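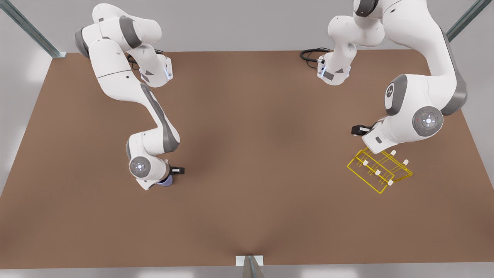
The Water Finder

Noreen Mac Suibhne did not believe in dowsing, and she said so before the man had his boots off.

"That's fine," he said. "Plenty don't."

His name was Berhanu Tamiru and he had driven up from the valley in a van with Danda Wells painted on the side. He wanted $600 to walk the upper field with two bent wires. Drilling was extra. If he found nothing, he wanted the $600 anyway.

"So you get paid for being wrong," Noreen said.

"I get paid for walking."

She looked at her sister-in-law, who was making him tea in the good cup. Fionnuala had found him. Fionnuala had also found the woman who read the goats' moods over the phone, and the copper bracelets, one of which Noreen was wearing at that moment under her sleeve. It had done nothing for her wrist.

The old well had gone cloudy in the fall and by March it was giving a bucket or two in the morning and then coughing. They had been hauling water from the Hämäläinen place down the road, thirty minutes each way with the tank sloshing in the truck bed, and old Mrs. Hämäläinen had started watching them from her porch in a way that meant she was adding it up. The proper drilling company, Stoturar, had sent a young man with a tablet who said the rock was bad and they might go down 2,000 feet and hit dust. He wouldn't put a spot on the map. He said a spot would be a liability.

"At least this one will point," Fionnuala said.

So they went up to the field, the three of them and the dog. It had rained in the night and the ground pulled at their boots. Berhanu took the wires out of a bread bag. Noreen had expected something older looking. These were coat hangers, and one still had a bit of the paper stuck to it from the cleaners.

He walked. He held his elbows in tight and went slowly along the fence line, then turned and came back a few steps over, the way you'd mow a lawn. Noreen watched his thumbs. She had read that it was all in the thumbs, that they tipped without the person knowing, or with the person knowing perfectly well.

"How long have you been at this?" she called.

"Since I was a boy."

"And how often are you right?"

"I don't keep count."

"I would," said Noreen.

Fionnuala told her to hush, the man was working.

Near the hawthorn the wires swung in and crossed. It was quick and a bit silly, like two people bumping heads. He stepped back and they opened. He stepped forward and they crossed. The dog, who had been sitting on Noreen's foot, got up and went over to smell the place, and Fionnuala grabbed Noreen's arm as though that settled it.

"The hawthorn is green," Noreen said. "Look at it. Everything else up here is gray and the hawthorn is green. I could have told you there was water at the hawthorn."

Berhanu considered the tree. "Did you?" he said.

"Did I what?"

"Tell anyone."

She hadn't. She had walked past that tree every day of her married life and every day since. She opened her mouth and then bent down to do something to her bootlace.

"Give me those," she said when she was up again.

He handed them over without any fuss, which annoyed her. She held them the way he had. They were lighter than they looked. She went off to the far side of the field so as to come at it fair, and she set her teeth and locked her thumbs down hard, and walked. Nothing happened at the fence. Nothing happened at the rock where the kids used to play shop. She was pleased about the rock.

At the hawthorn they crossed.

She stood there. She could feel the wind on the side of her face and she thought it could well be the wind. She thought it could be the slope too, her left foot being lower than her right. She moved around so the slope was behind her and tried it again, and the wires came together and clicked.

"Well?" Fionnuala shouted.

"There's a wind," Noreen shouted back.

They drilled the following week. Berhanu's cousin ran the rig and it made a noise that put the hens off laying. Fionnuala took out a chair and a blanket and sat through the whole thing. Noreen stayed in the kitchen and did the accounts, and she wrote down the $600 under Repairs, then crossed it out and put it under Other, and then for a long time she sat with the pen over the page and looked at the word.

It was late in the afternoon when the noise changed. She heard the dog, then Fionnuala, yelling a number. Forty-six feet.

Noreen put on her coat. On the way out she stopped at the closet and took down two hangers, looked at them, and hung one of them back up. Then she took it down again.

"There was a wind," she told the dog, who had come to fetch her, and they went up the hill.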